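In May I finally finished arranging the big room, the one where we eat, sit and also wash the clothes. In my country the washing machine lives in the bathroom, so it took me some time to accept it beside the sofa. Now I like it. I can read and hear when the spin is ending.

The table was the longest discussion. I wanted an old one from the market, with marks and a drawer for the bread knife. Albane wanted white and shiny. We visited three shops, and in the third, Ulby, she put her hand flat on a white one and I understood that I had lost. It cost 264, delivery included, and Mathis Charpentier from upstairs helped me to bring it through the door after we had taken the door off.

I must say some things about a shiny white table, for people who think to buy one. Every crumb is visible. Every lamp in the ceiling is visible two times, once above and once in the table. I tried a special spray for glossy surfaces and it left clouds. Now I use warm water with a very small drop of washing-up liquid, and then a dry cloth, always a cotton one. An old pillowcase is the best that I have found. Hot dishes I put on a mat. I forgot the mat one evening with the rice and there is a faint ring, which Albane says she cannot see, and I see it each morning.

The chairs came later. They have tall backs with vertical stitching, and the colour is somewhere between grey and the coffee with too much milk. They are comfortable for a long dinner. The only bad point is the channels of the stitching, where the dust likes to sit, and for this I use the narrow brush of the vacuum cleaner, from the top to the bottom.

The sofa is brown and we did not choose it. Marcelle Guillot gave it to us when she moved to her daughter's house. It has fat round arms, very good for the head of a person who sleeps after lunch. I was worried that the brown would be too heavy near the white table, but with the chairs between them it is calm.

We eat much corn at this time, because Firouzeh brings it to us when she comes to visit. She taught me to cook it with the butter added only at the end, and a little lime.

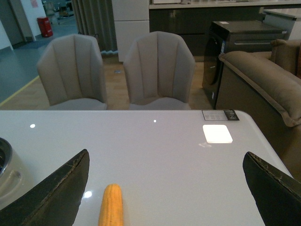 **Filed under: Home, Kitchen and table**

One yellow cob on the white table, and I am already hungry. I boil mine for eight minutes. Firouzeh says this is too long and that I am making soup.

Still to do in this room: felt pads for the chair legs, and a better place for the clothes pegs, which at present live in a salad bowl. Sota Hirose has promised me a wooden box that he does not use. If it fits on the shelf I will write about the shelf next.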